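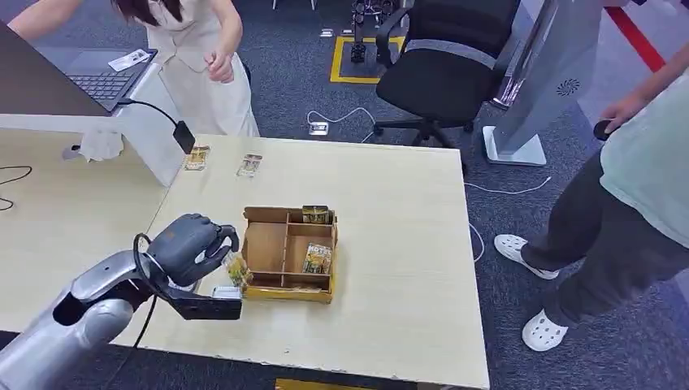
Wanda Stępień wrote in her comments on the last report that the divided tray should be judged part-filled as well as full, and that she would like the left side settled before any more trays are ordered.

Both points have been taken up. This report covers work on the Terunora snack sampler at the Ganport packing room up to September 12, 2022, and follows the order of the milestones in the funding agreement.

Milestone 1: Tray layout
Complete, with one open item. The divided tray has been adopted as the base unit. The right-hand compartments are sized to hold one small packet each. Packets may stand upright or lean, and both positions are accepted under the current packing note, provided the printed face can be read by the person opening the tray.

The open item is the left side. The original plan put the larger Makowska packets there. Makowska has since changed its packet length, and the new packet bows when the lid is closed. Two alternatives are under review: a shallower fill of the existing small packets, or a folded insert that raises the floor. The insert costs more per unit but keeps the lid flat. A decision is needed by the end of the next reporting period.

Milestone 2: Trial packing
In progress. The target for the period was 2,000 trays, of which 1,102 were packed and passed. The shortfall has two causes:
– late delivery of the gold-printed packets from Mirkance, which stopped packing entirely for part of the period
– rework of one lot in which two flavours had been exchanged between compartments

No packets were damaged in the rework. The exchanged lot was found at the closing check, which is later than we would like, and the check has been moved forward to the point where the right-hand side is filled and the left is still open. At that stage a wrong packet can be lifted out without disturbing anything else in the tray.

Milestone 3: Table arrangement
Complete. Packets waiting to be packed are laid flat toward the back of the table, behind the tray, with space left between them. In the earlier arrangement they were stacked at the side, and the lighter packets slid under the darker ones. The tray stays near the centre and is not moved until it is closed. Some chipping along the front edge of the table has been noted. It does not affect packing, but the edge will be sanded and sealed before the winter run, as torn wrappers are a possible consequence if it gets worse.

The part-filled state used for the new check is the one with the right-hand compartments occupied, the left side empty and two packets still waiting behind the tray.
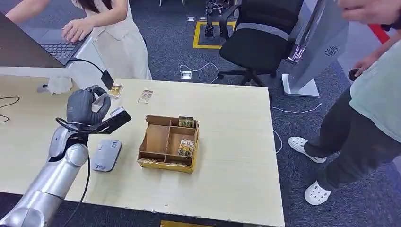 Milestone 4: Labelling and colour order
In progress. Kasun Wijesinghe has drafted the colour order for the right-hand side, using the dominant printed colour of each wrapper as the guide. The draft works well for the green and yellow wrappers. It works less well for the paler ones, which are hard to tell apart at arm's length, and a small printed key on the tray floor is being tested as a remedy. Results from the first 36 trays with the key are too few to report.

Budget
Spending is within the approved amount. The tray line is under budget owing to the shortfall in Milestone 2, and we ask that the balance be carried forward. The insert, if chosen, would be charged to the same line.

Next period
The order for the remaining trays is on hold until the left side is settled. Once released, it will bring the total to 3,000, with packing to finish in December. Mirkance has been asked to confirm delivery dates in writing.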